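Dritden 18 Upholstery Fabric, Grey

Product code: 991
Supplied by: Fesstead Contract Textiles
Use: fixed and loose seat covers, back cushions, headboards, padded benches

Dritden 18 is a flat woven polyester cloth for domestic and light contract seating. It is sold by the metre from the roll or as full rolls of 35 metres. The cloth is piece dyed, so shade can vary a little between batches. Order all the cloth for one job at the same time and quote the batch number on any later order.

The face has a short, soft finish with no marked pile direction. It can be run up the roll or railroaded. For wide seats with a single cushion, railroading is preferred, as it removes the need for a centre seam. 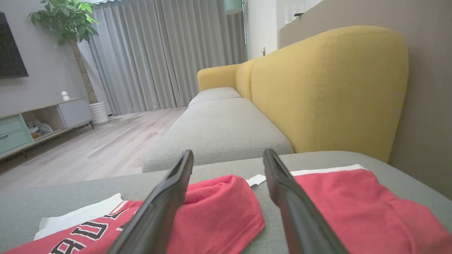

Colour fastness to rubbing is tested dry and wet on each batch. The figures are printed on the batch sheet packed inside the roll core. New dark or strongly dyed clothing can still pass colour to any pale or mid-tone cover, and marks of this kind are not treated as a fault in the cloth.

Specification

Composition: 100% polyester face, polyester and cotton backing
Usable width: 140 cm
Roll length: 35 m
Pattern repeat: none
Shrinkage: up to 2% in either direction at 30 degrees
Seam allowance: 15 mm minimum
Colours: Grey, Stone, Moss, Ink

Cutting and sewing

Let the cloth lie flat overnight before cutting. Cloth taken straight from a tight roll will relax after it is cut, and panels may come up short. Mark on the back with tailor's chalk. Wax chalk and ball pen should be kept off it, including the selvedge.

Use a size 100 needle and bonded nylon or polyester thread. Stitch length should be 3.5 to 4 mm on main seams. Overlock all raw edges on covers that will be taken off for washing. On rounded front corners, notch the allowance every 10 mm and ease the boxing strip round the curve without stretching it. Piping may be cut on the straight or on the bias; bias gives a cleaner line on tight corners.

Staples should be no longer than 10 mm on softwood rails. A stockinette or polyester wrap is advised over foam to cut down drag when the cover is fitted.

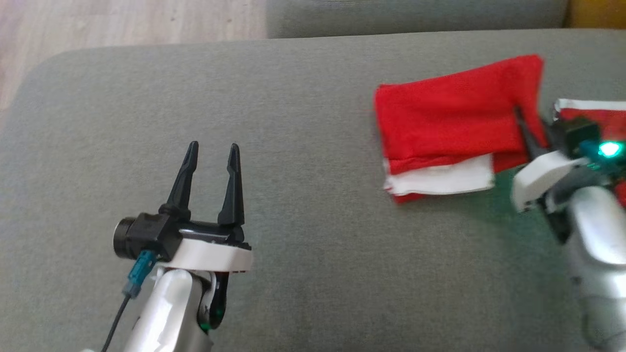
Care

Vacuum with a soft brush head. Blot spills at once with a white cloth and work from the outside of the mark inwards. Loose covers may be washed at 30 degrees on a gentle cycle, zips closed and inside out. Do not tumble dry. Refit while very slightly damp and leave to dry on the cushion. Cool iron on the back only.

Fixed covers should be cleaned with Burkik upholstery foam or a similar product free from bleach. Test first on a hidden part.

Fire safety

The standard cloth is supplied untreated. A back-coated version, code 991-C, is available to order and has a firmer handle. Lead time for the coated version is 21 working days. The customer must state the end use when ordering.

Ordering

Minimum cut: 1 m
Sample: A5, free, four per account
Full rolls: sent from the Carbone warehouse
Returns: uncut full rolls only

Trade accounts: Agata Russo
Technical questions and batch matching: Cinzia Caputo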